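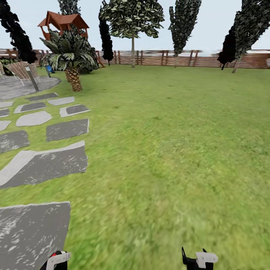
Projects > Teleoperation > Gallery > The Garden Sessions

We use cookies to remember your settings. Accept | Manage

Teaching in the Garden

October 9, 2021

This gallery comes from Gulura, our simulated backyard, where we teach a two-armed robot by driving it ourselves. One person holds a pair of hand controllers, the robot copies every move, and the whole run is saved for training. I love this work! There are 232 saved runs so far, and Ginette Bergeron drove 109 of them.

Walking up to a tree is one of the first things a new driver practices. You steer the base with your thumbs while your hands hold both grippers low, and it takes a while before those feel like separate jobs. Ginette likes to stop short, raise one arm and leave the other where it is.

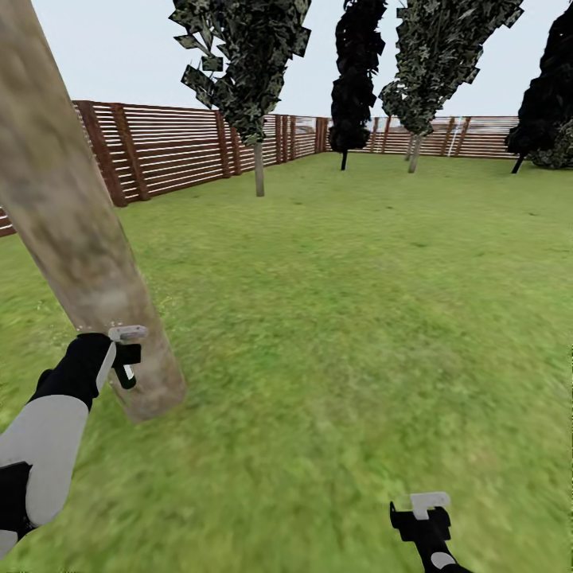
Bark is a good target for beginners because a trunk is big and stays put. We ask for slow, plain moves – a learner model called Havell has to copy them later, and it copies the wobbles too. My own early runs were full of wobbles.

Turning is the other big lesson. New drivers want to spin the base and move the arms at the same moment, and the recording ends up a mess. We have them turn first, settle, then reach. 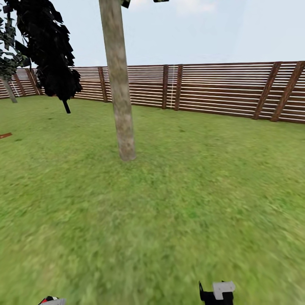 Open lawn is where people relax, and you can hear it in the room when they do. A practice run lasts 15 minutes, and most drivers ask for another one right away. In January we start on gates and latches, which I can't wait to try.

Comments (3)

baluyot_fan: Do the controllers push back when you touch something?

Jenon: Great set! I'd gladly drive a few runs if you need hands.

Ginette Bergeron: No push back yet, only a buzz. And yes please, Jenon – come drive!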